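Grasp policy trained on handheld demos stops short near glossy white objects. Perception or control?

Posted by Blažena Hrubý, Sun 19 October
Filed under: Manipulation > Learning from demonstration

We train a visuomotor policy on demonstrations collected with a handheld two-finger gripper with marker cubes on it. Poses come from the cubes, images from the head camera. The set is 3,898 demos, most of them small items picked up off the floor. On the arm, the policy does well on cardboard and cloth and badly on anything white near white porcelain. It comes in at a sensible speed, slows, and then hangs a little above the object until the timeout. Timeout is 15 seconds.

The vendor of our training stack (Drallent) says this is a data quantity problem and wants us to record another 2,000 demos. I don't believe it. They said the same thing in July about a different fault, and that one was a sign error in a config file. Before I spend people's time on this, what would you check? Control loop is impedance mode, action chunks are executed in full before the next inference. Validation loss looks great, for whatever that's worth.

--

jisau_dan

Sounds like exposure. White on white, the camera blows out and the network can't see an edge. Lock your exposure and gain and try again. We had the same thing on a Jisau arm and that fixed it.

Comment from Blažena Hrubý: Exposure has been locked from the beginning, and the edges of the object are plain to see in the recorded images. What did you measure before and after?

Comment from jisau_dan: Didn't measure, it just worked better after.

--

Charvát

I'd be suspicious of your vendor too, but I'd be equally suspicious of the word "perception" in your title. Hanging above the object is what you get from at least two dull bugs, and you can rule both out in an afternoon without recording anything.

First one: replay. Take a demo that ends in a grasp, send its poses to the arm open loop, no policy at all, with the object where it was. If the arm stops high on replay, your network is innocent and the transform from marker frame to fingertip frame is wrong. Don't trust the number in the CAD file. People remount a cube after it gets knocked and keep the old calibration. An error of 5 mm is plenty, and on a cardboard box you'd never notice because the box is tall and the fingers land on it anyway. Small flat things on the floor are where it shows. So before blaming porcelain, ask whether your white objects also happen to be your flattest ones.

Second one is pauses. Someone collecting demos by hand slows down above a small object to line up the fingers. In a tight spot they slow down more. The policy sees an almost still gripper over a white thing, and the action it was taught for that image is nearly zero. So it does nearly zero, gets the same image back, and does it again. Your validation loss will look lovely the whole time, as it's scored on exactly those frames. Plot commanded speed against height for the demos that fail and the ones that don't.

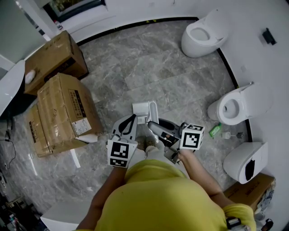
If the speed plot has a fat lump near the bottom, trim the idle frames and retrain on what you have. Don't trim by a speed threshold alone or you'll cut out the closing of the fingers too. Keep any frame where the finger width is changing.

I'd also look at marker dropouts. When one cube isn't detected, what does your pipeline do? The one we inherited at Avville held the last pose and said nothing, so the log was full of "pauses" that never took place. Check the raw detections, the smoothed track hides it.

More demos might help in the end. With any of these three faults in place, though, you'd be paying for more of the same faults.

Comment from Blažena Hrubý: Replay stops high on the flat objects, by less than I see with the policy. So there's a bad transform and something else on top. The dropout handling is hold-last-pose, and I'm annoyed I hadn't looked. Leaving this open until I've retrained, I'm not accepting an answer on a replay test alone.

--

mt_parsons

Have you tried a bigger backbone? Most of these problems go away with scale.

Comment from Charvát: Which ones did, for you?

Tagged: imitation-learning, calibration, grasping, pose-tracking

Contact the moderators | Copyright belongs to the individual posters | Back to top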